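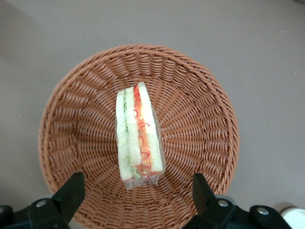

Round wicker basket on the gray tabletop.

April 28, 2022 – shop notebook, Haugen bay

Second look at the trade-in wagon. The listing draft says 26 highway, "like new brakes" and "no issues." I'd hold off on all of it.

Fuel: ran a 325 mile loop, mostly highway, cruise on. Hand math at the pump came out at 23. The dash said 25.4. The dash is always kind to itself, so I'm going with the pump. One tank doesn't prove much either way. Want another fill before anyone prints a number.

Brakes: front pads fine. Rears measured uneven, inner thinner than outer on the left. Slide pin moved after cleaning and grease, but the boot is torn and it will stick again. Ordered the boot kit from Grendevero, quoted 17 dollars.

The Rarnetness additive: the rep sheet claims smoother idle within 1,000 miles. Idle was 800 rpm before we poured it in and 800 after the loop. Fair enough, we're well short of their mileage. Still don't see what it would fix – the idle was steady to begin with.

History report is clean, one owner. It also shows no service entries after last September, and the oil looked older than that. Clean means no one reported anything.

To do: boot kit, refill and recheck mileage, ask Nastelholm for the missing service slips. Listing stays a draft until then.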